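Section 3: Getting to Know Your Rulluser Practice Room

Welcome back, and thanks for sticking with us through the installation! Before you ask the arm to do anything clever, we'd like you to spend a little time just looking around the simulated room.
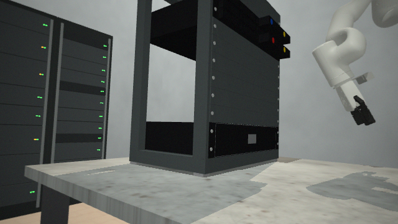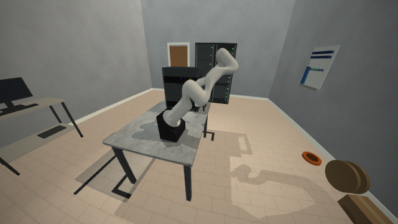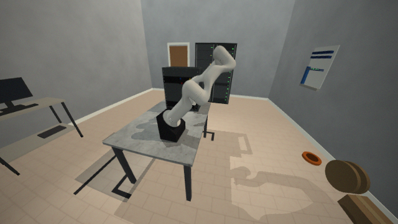 1. Open the Stamska room from the start menu and let it load all the way (the first load can be slow, so do be patient with it).

2. Switch to the close view and find the open rack on the tabletop. The blue, red and yellow buttons are near its top.

3. Go back to a wide view and check that the arm's black base is on the table.

Note: Views are saved with your project, so feel free to wander.

Caution: Save your work before you change the speed setting. Anything over 26 will restart the room.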